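Metering pump loses prime overnight on sodium hypochlorite - what am I missing?
Posted in Pumps and Dosing by Orest Dmytriv, 2019-01-31

We have a small diaphragm metering pump, a Favard, dosing hypochlorite into the rinse water line at a vegetable packing plant. It has been in service since November. During the day it runs fine. If we shut the line down for the night, the pump will not deliver anything in the morning until somebody opens the bleed valve on the head and runs it at full stroke for a while. Then it picks up and behaves normally for the rest of the shift.

The setup is as follows. The day tank sits on the floor and the pump is on a wall shelf above it, so it is a suction lift. Suction line is clear PVC tube down through the tank lid with a foot valve and strainer at the bottom. Discharge goes up the wall, along a cable tray and down to an injection fitting on the rinse main. There is a back pressure valve just before the injection point.

What I have done so far:

Replaced the foot valve. No change.
Tightened the compression nuts on both sides of the head.
Put new tube on the suction side, cut square.
Checked the stroke length, which had been set low by whoever commissioned it. I raised it and lowered the stroke rate to give the same dose. It was a little better after that but still lost prime.

The head has PVDF valve seats with ceramic balls and the diaphragm is PTFE faced. I took the head off last week and the diaphragm looked clean, no cracks that I could find, and nothing was coming out of the weep hole.

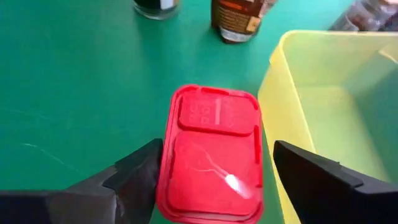

I also had the valve cartridges out. There was a white crust on the seat of the suction one and a little on the discharge one. I soaked them both in weak acid after a good rinse with water, put them back with new O-rings, and had three good mornings in a row before the problem returned. So I suspect the crust is part of it, but I can't see why it would come back so fast.

The supplier wants to sell us a different pump, with a self-degassing head. Before I ask for the money I would like to know if the one we have can be made to work. I don't have much freedom to move the tank because of the bund, but I could move the pump.

Esben Kjærgaard
Reply marked as accepted

You have two separate things going on and they make each other worse.

The first is gas. Hypochlorite breaks down slowly and gives off oxygen, more so when it is warm or strong or old. While the pump runs, the bubbles get pushed through with the liquid. When it stops, they collect at the highest point they can reach on the suction side, and in your case that is the pump head. In the morning the pump is compressing a pocket of gas back and forth and never builds enough pressure to open the discharge valve against your back pressure valve. Opening the bleed takes the pressure off, the gas leaves, and you are back in business. That matches what you see.

The second is the crust. It is most likely calcium carbonate. Somebody is either diluting the product in the day tank with hard water or flushing with it. Hypochlorite is strongly alkaline, and if you mix it with untreated hard water the calcium drops out on whatever surface is handy. The valve seats are the usual place. A ball that sits on crust doesn't seal, so the column of liquid in the suction tube runs back to the tank when the pump is off. Cleaning the seats gave you three mornings and then the deposit was back.

I would do this, in this order.

Find out what water goes into the tank. If you must dilute, use softened water. If there is no softener on site, buy the product at the strength you need and stop diluting.

Move the pump so the suction is flooded. You say you can't move the tank but you can move the pump. A shelf low down beside the tank, with the suction taken from a bottom outlet, does away with the lift completely. If the tank has no bottom outlet, or your safety people don't want one, then at least get the pump down as low as the bund wall permits and keep the suction tube short. It should rise all the way from the foot valve to the head with no loops. A loop is a gas trap.

Go down a tube size on the suction if the pump maker allows it. This is the reverse of what people do with water. With a gassing liquid you want less volume standing in the tube and a higher velocity to carry the bubbles along. Don't go so small that you starve the pump.

Keep the stroke long and the rate low, as you have already done. A short stroke leaves a lot of dead volume in the head compared to what gets displaced, and gas just sits there being squeezed.

Fit a bleed return. Most heads of this type have a bleed port that takes a tube. Run it back into the top of the tank, above the liquid level, and leave the bleed cracked open very slightly. You lose a bit of flow, so recheck the dose with a calibration column afterward. A self-degassing head does the same job with a second set of valves, and it works well, but with hard water going into the tank it will scale up just like the one you have. I'd fix the water before I spent anything.

One caution. Never put acid into that head or those valves without flushing until there is no hypochlorite left, and then flush again before the head goes back in service. Acid and hypochlorite make chlorine gas. It sounds like you did rinse, but please write it into the procedure so the next person does too.

Also check that there is no isolating ball valve in the line without a vented ball. Hypochlorite trapped in a closed ball valve keeps on gassing and can burst the body. It has nothing to do with your priming problem but I see it on a lot of sites.

Fedir Karpenko

Had this on a Plisa pump at a swimming pool. Changed to a peristaltic and never had to prime it again. The hose wears out and you have to stay on top of that, but it doesn't care about gas at all and there are no valves to crust up. If your back pressure is low I would look at one.

Olesia Palamarchuk

Agree with most of the accepted reply. Two additions.

Check the back pressure valve setting. If it was set on the high side at commissioning, the pump has to work against all of that with gas in the head. We had one at 4 bar on a line that needed 2 and turning it down cured half of our trouble. You need enough to stay above the main's pressure swings and to stop siphoning, no more.

Also check the age of your product. It loses strength in storage and the gassing goes on the whole time. If the drums stand in the sun before they are decanted, move them indoors. Order less at a time.

I wouldn't go peristaltic without looking at your discharge pressure first. Orest doesn't say what the rinse main runs at. Hose life drops quickly as pressure goes up.

Comments

Orest Dmytriv: Thank you all. The tank is diluted with town water from a hose, and it is hard here. I did not know that was being done until I asked this morning. The rinse main is at 3 bar.

Esben Kjærgaard: Then you have found your crust. At 3 bar I would stay with the diaphragm pump.

Orest Dmytriv: The tank has a blanked outlet near the bottom, so a flooded suction is possible. The blank is a Hrytsenko fitting and the threads look odd to me. Does anybody know if they are BSP?

Olesia Palamarchuk: The ones I have seen were BSP parallel with a face seal. Measure it before you order. Use FKM for the seal, and ask the supplier which grade, some don't last in hypo.

Fedir Karpenko: And PTFE tape does nothing on a parallel thread, the face seal has to do the work.

Orest Dmytriv: Understood. I will lower the pump at the next shutdown and run a bleed return at the same time. We have some softened water from the boiler house that I can use for the dilution until we get the product in at the right strength.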